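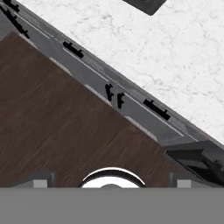
Setting up a practice kitchen for a home robot arm

3 min read

2025-08-03, by Sleiman

Before my arm at the Clurnville shop goes near a real drawer, I let it rehearse in simulation (it's much kinder to the drawers!). Start with the cabinets, and give every handle its own collision shape, even though it's tedious and you'll want a cup of tea halfway through.

Next, set the wrist camera looking steeply down and run 109 short approaches with the fingers open. Slow the last stretch way down. Once those go smoothly, move on to the cluttered end of the room, where pipes and low frames make the planner work harder, and bump the run up to 1000.
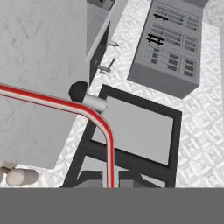

Comments

Dustthorpe: Does the planner need padding on thin things like rails? Mine kept clipping them until I added some.

Sleiman: Yes, a little goes a long way! I start small and add more if it still clips.

Furnar: I went to 2000 runs and was glad I did.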